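Subject: Re: [handling-practice] Draft 2 of the fixture contact guide – clause on approach clearance
From: Anouk Wouters
Date: 2025-06-19

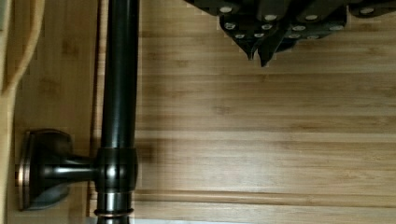
Wrist view, gripper short of the bar, fingers over the panel. Bronze rod and bracket at left.

Falletti wrote:
> I have read draft 2 twice now, the second time with a biscuit, and I
> still can't see why clause 4 needs its own page. We already say the
> arm must not touch anything it isn't meant to touch. If people can't
> follow that, another page won't help them. Also, "approach pose" is
> used in three senses before we get to the definitions. Could we cut
> the clause back to a single sentence and move the rest to the annex,
> where it can be ignored in comfort?
>
> On screw checks: once a shift is too often. Our fitters will sign
> the sheet in a batch at knock-off, and you know it.

Hello all,

I do know it. I've seen the sheets. One of them had the same coffee ring through 15 consecutive signatures.

Taking the points in order of how much they annoyed me.

Clause 4 stays, though I'll concede it could lose some weight. "Must not touch anything it isn't meant to touch" is a fine sentiment and I'd happily have it embroidered, but it can't be audited. Have a look at the picture. The finger tips come down to points, the panel behind the rod is bamboo, and the rod itself has a dark finish with a coppery colour at the edges of the fittings. Every one of those matters to the person setting the approach, and our current rule mentions none of them. A technician reading it would conclude that all is well so long as nobody hears a crunch.

What I'd like clause 4 to say is this:

4.1 The approach pose is the last pose at which the arm stops before closing on the fixture. The term is used in no other sense in this guide. (Falletti, you were right, and I have fixed all three.)

4.2 At the approach pose, no part of the gripper shall be nearer than 40 mm to any finished surface other than the part to be grasped.

4.3 Clearance is measured from the lowest point of the fingers, including any pad or sleeve fitted on the day. It is not measured from the flange, the drawing, or memory.

4.4 Where the fixture stands off a panel on a bracket, the gap behind the bar shall be measured at the bracket and at mid-span. The smaller figure governs.

4.5 The grasp shall be made on plain bar. Collars, rings and joints are not grasp points unless the job sheet names them.

I expect an argument over 4.5. Larkberg's people like to grip at the collar because it gives the vision something to lock on to, and I have some sympathy. They can use it as a reference all they like – they just can't hang off it. Half the fittings we handle have a decorative finish, and a decorative finish is a polite name for something that shows every mark you make in it.

On 4.4, Koster asked off-list whether the shadow on the panel can be used to estimate the gap. No. It's a soft shadow and the light in most of our test bays is whatever the landlord left behind. Use a feeler or a block.

Now, screws. The gripper in the picture has its fasteners out on the plate faces where you can see them, so a visual check is quick work. I'm willing to move from once a shift to once every 283 cycles, that being the interval Staner already uses for pad wear, so the two jobs land together and need only the one signature. If anyone asks why 283, the answer is in the minutes for last July and it isn't a good one. I'd sooner keep an odd number people already follow than bring in a round one they don't.

Paint witness marks on the heads: recommended, moved to the annex. Torque check: stays in the body text, after any finger change. I won't be bargaining on that, with or without biscuits.

Other odds and ends:

– "Fixture" now covers bar, bracket and mounting plate together. Someone had been treating the plate as wall, with the result that it had no clearance rule at all.
– Seams, grooves and ledges in the backing panel count as finished surface. So does trim.
– Colour names are out. We had four different browns in draft 2 and a footnote about one of them.
– Annex B has been re-lettered Annex B. Please don't ask.

Redlines to me directly, please, as plain text. The last round arrived as a scan of a printout of a spreadsheet and I aged visibly. If you object to 4.2, send the figure you'd prefer and a line on how you measured it. "Feels like a lot" has been received and noted.

Draft 3 goes up once I have Larkberg's comments on 4.5.

Cheers,
Anouk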